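Ticket 804: Arm drops or knocks over chess pieces in sim, a-file side only
Project: Olta (student robotics club, chess task)
Opened by: Efren Lagman
Status: Open, workaround in place
Priority: Medium (High if we're still here in June)

Description

Hi all. So the chess sim is mostly behaving, but I've got a weird one and I've burned two evenings on it. When the arm goes to pick up a piece from the a or b file, the gripper comes down a bit off centre and either clips the piece or closes on nothing. Over on the g and h files it's totally fine. Same code, same grasp height, same everything as far as I can tell.

I ran the standard pick test 19 times on the a and b files and got 9 clean grasps. The same test on the other side of the board didn't miss once, so I don't think it's the gripper settings, but I'm happy to be told otherwise.

Steps to reproduce

Pull the latest Olta main, launch the midgame scene (the one with the board rotated, please, because the square-on scene doesn't do it nearly as badly), then run the pick test on any a-file square. Watch the fingertips in the last little bit of the descent. You'll see it drift.

Log

4:10 pm. First guess was collision meshes. Somebody swapped the piece models over the break and I figured the new hulls were fatter than the visuals. Turned on the collision overlay and they line up really nicely. Not that, sadly.

4:45 pm. Tried slowing the descent to half speed. It misses just as badly, only slower. Put it back.

5:20 pm. Turned off the random lighting to see if the piece detector was getting confused by shadows, seeing as part of the board can end up pretty dark depending on where the arm is. Detector output looks fine with the lights on or off. It says the piece is on a4, the piece is on a4, everyone agrees. The trouble starts once we turn "a4" into an actual position. 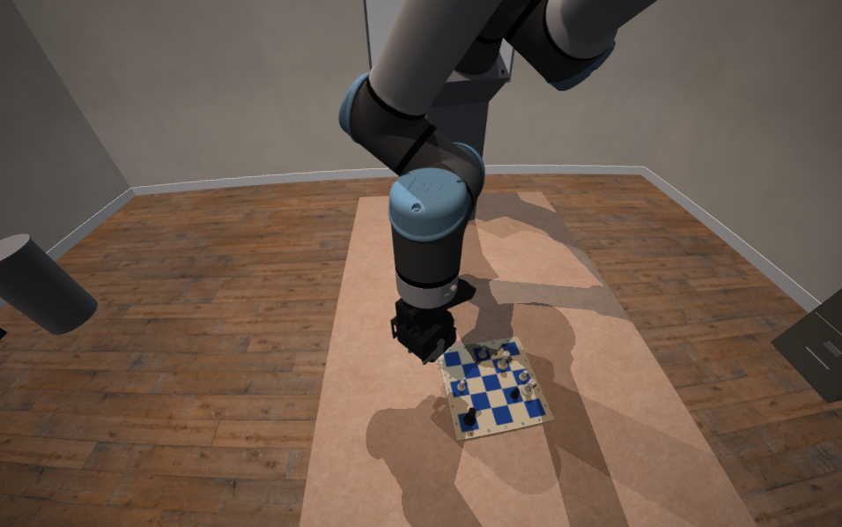

5:50 pm. Okay, getting somewhere! I printed the target position for each corner square and compared it with the true position from the simulator. The h1 corner is bang on. Go across to a1 and the error grows with every square. That smells like an angle problem to me — we're pivoting around one corner and the rotation we apply isn't quite the rotation the board has.

6:15 pm. Went digging in the board config. The scene file stores the yaw in degrees with decimals, and our loader (hi, it's me, I wrote the loader) rounds it to a whole number before converting to radians. With the square-on scene there's nothing to lose, and that explains why our old tests all passed. I am choosing to blame the me of last term.

6:30 pm. Took the rounding out and reran. Much better, but I'm still getting the odd clip on a1 and a2. Went from missing half of them to missing 4 in the same set of runs. So the rounding was real, but there's something else in there too.

Workaround

If you need to demo before this is closed, pull my branch (fornness-yaw-fix) and keep your moves off a1 and a2. Or load the square-on scene, it's a bit of a cheat but it works.

Still to check

The Rivera planner has its own copy of the board pose, cached at startup. If it's reading the old rounded value, that would account for the leftovers. I haven't looked yet.

Wrist orientation on the far reach. The tool might be arriving with a small tilt and I've only been comparing positions, so I'd never notice.

Whether the Cusalus build does the same thing. Their group started from our loader, so if someone is chatting with them anyway, could you give them a heads-up? I don't want them chasing it from scratch.

Comment, Efren Lagman, 8:40 pm

Quick update before I pack it in. It is the planner cache, or at least partly. Forced a refresh after the scene loads and a2 came good straight away. a1 still clips every so often and I want to look at the tilt with fresh eyes. Please don't merge my branch yet — the refresh is a horrible one-line hack with a sleep in it, and I'd like to do it properly with a callback. If anyone has done one of those in the planner before, I'd love ten minutes of your time.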